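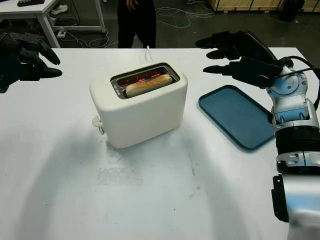

Section 4: Siting the antenna and getting your first aircraft

Applies to the Padska home receiver with firmware dated 4 July 2024 or later. If yours is older, do Section 3 first. If you skipped Section 3 on the grounds that it looked dull, you were right, but go back anyway.

By the end of this section you should have the antenna up, the receiver talking to the Flotovden map, and at least one airplane on the screen. Allow an afternoon. The work itself takes less than an hour, and the remainder goes on standing in the yard looking up.

Before you start

You will need:

The Padska receiver and its power supply
The Fogh antenna, in its tube
The antenna cable (the thick black one, not the thin black one)
The network cable, or your Wi-Fi password
The two mast clamps and four bolts
A wrench that fits the bolts, which we do not supply
Self-sealing tape

CAUTION: Do not work outdoors if there is any chance of lightning. Keep the antenna and the mast well away from overhead power lines, and at a distance greater than the height of the whole assembly if it fell over. If putting the antenna where you want it means climbing on a roof, hire a person who climbs on roofs for a living.

4.1 Choosing a spot

The receiver picks up position signals that aircraft send out by radio. Those signals travel in more or less straight lines, and they are stopped by hills, brick, foil-backed insulation and your neighbor's new extension. Height matters more than anything you can buy from us.

In order of preference: on a mast above the roofline, on a gable end, in an attic, in an upstairs window. A downstairs window facing a fence will show you the traffic directly overhead, which you could already hear.

Our own test antenna is on the hill behind the workshop at Skivthorpe, 1,351 feet above sea level, and it does beautifully. Please bear this in mind when comparing your coverage with the pictures on the carton.

Note: Metal-coated window glass blocks a surprising amount of signal. If the upstairs window gives poor results, try it open before you write to us.

4.2 Mounting the antenna

1. Slide the antenna out of its tube. Check that the rubber cap is on the top end. The bottom end is the one with the connector.

2. Hold the antenna against the mast so that the whole white section stands clear above the top of the mast. The metal collar is the part the clamps grip.

3. Fit both clamps loosely, then check that the antenna is vertical. Leaning antennas do work, just less well, and visitors will mention it.

4. Tighten the bolts until the antenna no longer turns by hand. Stop there. The collar is aluminum and remembers being crushed.

5. Screw the cable onto the connector finger-tight. Do not use the wrench.

6. Wrap the joint in self-sealing tape, starting from the bottom and overlapping upward by half the width of the tape each turn. Carry on past the joint onto the cable.

7. Leave a downward loop in the cable just before it enters the house, so that rain drips off the loop and stays out of your wall.

CAUTION: An outdoor mast must be grounded according to your local electrical code. The receiver contains some surge protection, and it is meant for small surges. It has no views on lightning.

4.3 Connecting the receiver

1. Put the receiver indoors, somewhere dry with air moving around it. It runs warm. The top of the refrigerator is popular and not recommended.

2. Connect the antenna cable to the gold socket marked ANT. Always do this before switching on.

3. Connect the network cable if you are using one. For Wi-Fi, see Section 3.6.

4. Plug in the power supply. Use ours. The receiver will start on an old phone charger, run happily for a day or so, and then begin dropping aircraft somewhere over the coast for no visible reason.

5. Wait. The status light blinks amber while the receiver starts, then goes green. If it is still amber after 5 minutes, unplug the power, count slowly to ten and plug it back in. Yes, really.

4.4 Linking to Flotovden

1. On a phone or computer on the same network, open the Flotovden map and choose Add Receiver.

2. Type in the code from the label on the underside of the box. The code has no letter O in it, so anything round is a zero.

3. Enter the antenna's location and height. Height means height above the ground, not above sea level. Getting this one wrong does no harm to reception but will place you, on the coverage chart, in the lower stratosphere.

4. Choose whether your location is shown to other users exactly, approximately or not at all. The default is approximately.

5. Press Finish. Aircraft should appear within a minute or two if there are any in range.

Note: Some aircraft will show as a dot with no position, listed down the side. These are mostly older airplanes whose equipment reports altitude and identity only. Your receiver is fine.

4.5 Checking your results

Open the Statistics page after the receiver has been running for a full day. Look at two figures: maximum range, and aircraft seen. A typical attic antenna reaches around 100 miles in its good directions. A typical user then spends the evening worrying about the bad direction.

The record on our Skivthorpe receiver is 3,054 aircraft in a day, set in June. We mention it only because people ask.

If the range is short all the way around, check the cable joint and the tape. If it is short on one side only, go outside and look that way. There will be a building, a hill or a large wet tree. Trees are worse in summer, and we are unable to advise on other people's.

4.6 Setting a livery alert

If you bought the receiver mainly to catch special paint schemes, this is the part you came for.

1. In Flotovden, open Alerts and choose By Registration. Do not use By Flight Number. Airlines swap airplanes at short notice, and you will end up at the fence photographing the ordinary one.

2. Enter the registration of the airplane you want, with its hyphen if it has one.

3. Set the alert distance. Allow for the drive, the parking, and going back for the long lens.

4. Press Test. Your phone should make a noise. If you chose the jet engine sound, turn it down before bedtime.

Alerts depend on your own receiver hearing the aircraft, unless you tick Use Shared Data. Paint schemes are not part of the radio signal. The list of special liveries is kept up by other users and is sometimes behind, so an airplane repainted last week may still be listed in its old colors.

For reception faults not covered above, go to Section 7. To add a second antenna, go to Section 5, and perhaps mention it at home first.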